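10/31/20

I've been getting emails from Farnik again. If you haven't heard of them, they're one of those companies that sells you a monthly box. Coffee in this case, though I gather they started with tea and may be moving into jam. The email says I am "leaving value on the table" by buying my coffee at the store like some kind of animal (my words, but that's the tone).

I did the subscription thing for 13 months with a different outfit, Trostis, and I kept the receipts, so I feel I've earned the right to be grumpy about it.

The pitch is always the same. You save money, you save time, and you find things you'd never have picked yourself. I'll go through them in whatever order I feel like.

Money first. The Trostis plan was $31 a month for two bags, "free" shipping. I drink more than two bags a month, so I was also buying coffee at the store, and after a while the store coffee was what I reached for on a weekday morning and the fancy stuff sat in the cupboard waiting for an occasion. The same two bags, from the same roaster, could be had for less if you ordered them straight from his own site and waited for a sale. I only found this out in month nine. Free shipping is in the price. Of course it is. I knew that when I signed up and I signed up anyway.

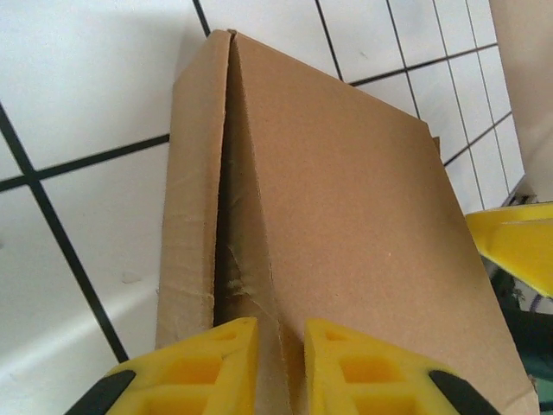 Then the time. I'm supposed to believe that walking past the coffee shelf, in a store I'm already in, costs me something. Meanwhile I had to log in every few weeks to skip a delivery, and the skip button moved twice. If you missed the cutoff by a day you got the bags regardless, plus a cheerful note about how your next adventure was on its way. Canceling meant a chat window, then a survey, then an offer of half off for two months, which I took, because I'm weak, and then forgot to cancel when it ran out. I'm fairly sure the whole business runs on people like me forgetting.

As for finding new things, I'll give them partial credit. There was one coffee, sold under the name Nseir, that I liked a lot. It had a sort of dried fig taste and didn't go sour when it cooled down. I asked for it again and was told it was a limited lot. Everything good was a limited lot. The ones I didn't care for seemed to be in endless supply, and I got the same dull "holiday blend" in March.

They also had a taste quiz, and I'd love to know what it did. I took it three times with different answers. Once I said I hated dark roast and once I said I lived for it. The next bag was a medium roast both times. My guess is that it does nothing, and everyone gets whatever's in the warehouse.

What bothers me more is the reviews. Look up any of these companies and the first page of results is "we tried 16 coffee subscriptions so you don't have to," with a discount code beside each one. Kaltex, which I'd never heard of before this year, had 2,061 five-star reviews on its own site when I looked. I scrolled for a long time and couldn't find a person who was mildly disappointed. Have you ever met a group of coffee drinkers that size with no complaints?

I will say the packing was always good. Nothing ever got to me crushed. But I'm not sure why I should be paying for good packing on something I could carry home under my arm. 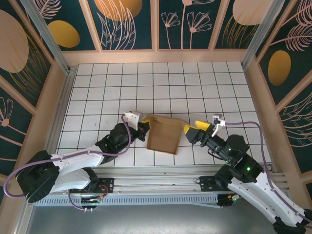
Omar Srour wrote to me after my last rant on this to say I was being unfair, and that where he lives the nearest decent coffee is an hour's drive, so the markup is cheaper than the gas. He also pointed out that he sets a reminder on his phone two days before each cutoff and has never been sent a bag he didn't want.

Fine. If you live an hour from the good stuff, and you're the sort of person who sets reminders and then obeys them, the math may come out differently. I'd still like to see him add it up. He says he hasn't, and that he doesn't plan to.

I'm staying off them for now. Farnik is offering the first box free if I sign up before the end of November, card details required. I've read the small print, and the second box ships before you'd have had a chance to finish the first.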